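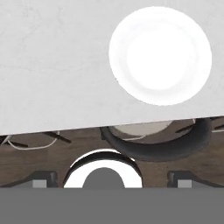
Simulated tabletop task in the Gonach set, gripper view, with a white plate and other tableware.

Gonach (demonstration set)

Gonach is a set of recorded examples for training robot arms to do small table tasks. All of it made in simulation. Put together by the Lirkside group, led by Yi-chun Lau, with the task list written by Wai-kit Chow. First release in June, second release Nov 29, 2025. The second release holds 1,271 episodes across 21 tasks.

Background

Lirkside had an earlier set, Mokeo, recorded on a real arm. Slow work. Resetting the table between tries took longer than the tries themselves, and two operators left plates in slightly diffrent spots without noting it. Mokeo stopped at 280 episodes and was never widely used. Gonach kept the Mokeo task wording but moved everything to a rendered table, where a reset is one key press and the start positions are saved with each episode.

Collection

A person drives the simulated arm by hand with a tracked controller. The simulator, called Willems inside the group, logs joint angles, gripper opening and camera images at every step. One episode is one try at one task, from the start pose until the operator marks it done or gives up. Operators work in blocks of 60 tries, then swap.

Start positions are drawn at random inside a marked zone. Too close to the table edge and the draw is repeated. Table texture, lighting and background items change between blocks - the aim being that a trained model does not latch onto one look. Kitchen items and food models come from a shared library, with plates in more tasks than any other item.

Cameras

Each episode has a fixed outside view and a view from the gripper. The gripper view always includes part of the hand itself. Lau's group chose to leave this in, as a real wrist camera would show the same thing, and models trained on cleaned-up views did worse in early tests.
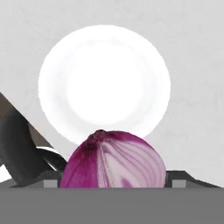 Why are failed tries recorded at all?
They show the model states that clean runs never reach, such as an object knocked over or a grip that is off center. In Gonach they are kept in a separate folder and labeled by type of failure.

Labels

Every episode carries a one-line instruction in plain English. Chow wrote the first version of each line, operators then added rewordings. "Put the food on the plate" and "move it onto the dish" count as the same task. Some rewordings in the first release were too loose and matched two tasks at once; these were pulled for the second.

Success is checked by script - final object position, gripper open, arm clear of the object. The script was wrong on stacked items for most of the first release. A person now looks over any episode where the script and the operator disagree.

Format

Episodes are stored one per folder. Images as compressed video, everything else in a flat table, one row per step. Time stamps are simulator time, not clock time, so pauses by the operator do not show up as gaps. Long idle stretches at the start of an episode are trimmed. Idle stretches in the middle are kept, which some users have complained about.

Use

Mostly imitation learning: the model sees the images and the instruction and is trained to copy the operator's next move. Also used for pretraining before a smaller amount of real-arm data is added. Lirkside's own baseline does well on single-object pick and place, poorly on anything needing two grasps in a row.

Criticism

Contact physics is the usual complaint. Soft items are modeled as rigid, so grip force readings mean little. Thin and flat objects sometimes slide in a way real ones would not. Reviewers also pointed out that all operators were right-handed and tended to approach from the same side; the second release added mirrored start poses but the habit is still visible in the arm paths.

See also

Mokeo (demonstration set)
Teleoperation
Imitation learning
Domain randomization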